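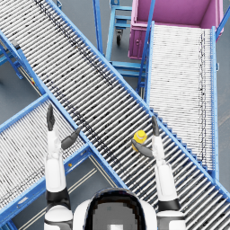

Rolos claros entre guias azuis

Rolar e arrastar: notas para a palestra de segunda-feira
Kadri Jaunzems, ciclo de conversas Rumamano

Abertura (de pé, sem microfone se a sala deixar)

Começar logo com o caixote. Pedir a alguém da primeira fila que o empurre pelo chão. Depois meter os cabos de vassoura por baixo e pedir outra vez. Deixar a sala rir, que toda a gente ri, e só então dizer a palavra "atrito".

A mim isto continua a espantar-me! O caixote é o mesmo, o chão é o mesmo, os braços são os mesmos, e de repente aquilo anda quase sozinho.

O que se passa debaixo do caixote

Quando arrastamos, as duas superfícies raspam uma na outra em todos os pontos em que se tocam. Quando há um rolo pelo meio, ele pousa, apoia e levanta, e a perda vem sobretudo da pequena deformação do material (mostrar com a bola de plasticina, apertar devagar). Por isso um rolo duro em piso duro anda tão bem e um pneu vazio cansa tanto.

Fazer aqui a pergunta do Normunds Mockus: e se o chão for areia? Deixar responder. Costuma sair alguém a falar de carrinhos de bebé na praia, e tem toda a razão.

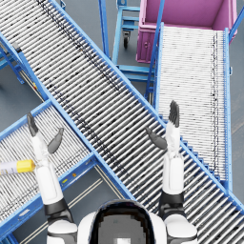 Última alteração desta página: abril, 11h

O problema dos troncos soltos

Quem move uma pedra sobre troncos tem de andar sempre a apanhar o que ficou para trás e a levá-lo para a frente. Contar a nossa tentativa no pátio da Prarstead: um bloco de 834 quilos, 7 troncos e o Kaan Duman a correr de um lado para o outro com lama até aos joelhos. O pior foi a direção, porque basta um tronco entrar torto e o bloco foge para o lado. Foi uma tarde maravilhosa.

Duas saídas para isto. Prender o rolo à carga, e temos o carro com eixo. Ou prender o rolo ao chão, e temos a passadeira de rolos, em que a carga passa e os rolos ficam a girar no sítio. Dar tempo, há sempre uma cara na plateia que se ilumina neste ponto (é o meu momento preferido!).

Regra prática para quem quiser experimentar em casa: a carga deve estar sempre apoiada em pelo menos três rolos. Com menos, embica.
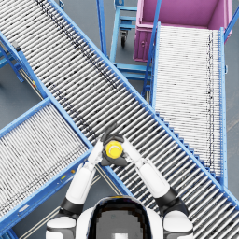
Dos rolos às esferas

Passar o rolamento da bicicleta pela sala, o velho primeiro e o limpo depois. Pedir que o rodem junto ao ouvido. O velho arranha, o outro mal se ouve. Lembrar que a massa lubrificante também protege da água e do pó.

Se sobrarem 11 minutos, fazer a corrida na rampa: lata cheia contra lata vazia, votação de braço no ar antes de largar. Se não sobrarem, passar às perguntas. A Eglė Paulauskas recolhe o caixote e os cabos de vassoura à saída.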